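Starkier tray fault

The Starkier tray fault was a control error in the Starkier laboratory robot program, developed by the company Cesora at its site in Akdale. The fault caused the gripper of the robot to open too early while it was moving plates between positions on the work table. It became known on May 28, 2019, when a full well plate was dropped during an overnight run and the robot continued its work as if the plate was still held. No person was hurt, but 12 plates of samples were lost, and the program was stopped for the rest of the summer.

Background

Starkier was started as a low-cost system for the handling of plates, tip racks and trays in small laboratories. It uses one arm with a two-finger gripper. The motion software, called Cropper, was written mainly by Roland Hollis and Tia Lightfoot. Before a new task was allowed on the real table, it had to be completed 200 times in simulation without an error.

In the simulation the bins, plates and trays are placed on a single table in front of the arm. The positions can be changed between runs, so that Cropper does not learn only one arrangement.

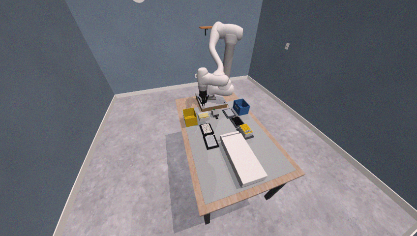 Simulated Starkier work table, with the arm at the far end and a bin at each rear corner.

Cause

The first report, by Wayne Inskip, named the gripper fingers as the cause, and they were replaced. The fault came back after two weeks. Phyllis Kershaw then compared the log files of the real arm with those of the simulation, and she found that the two did not use the same rule for a successful grip. In the simulation, an object was counted as held when both fingers touched it. On the real arm, Cropper looked only at the distance between the fingers. When a plate was slightly turned, this distance was larger than expected, the software decided that the grip had failed, and it opened the fingers to try again. By this time the arm had often already lifted the plate.

A second error made the result worse. The message for a lost object was sent with a delay of around 700 milliseconds, and the next movement could start before it arrived. For this reason the arm did not stop after the first drop and pushed the fallen plate against a tip rack.

Changes

Cesora published a corrected version of Cropper in December of the same year. The new version checks the grip before the arm is lifted — a step which makes each transfer slower — and it stops all movement when the message is missing. Turned plates were also added to the simulated tasks.

Roland Dawber, who was responsible for safety at the Akdale site, asked in addition for a stop button on both sides of the table. Only one had been installed before, and it could not be reached from the door.

See also

Gripper (robotics)
Laboratory automation
Emergency stop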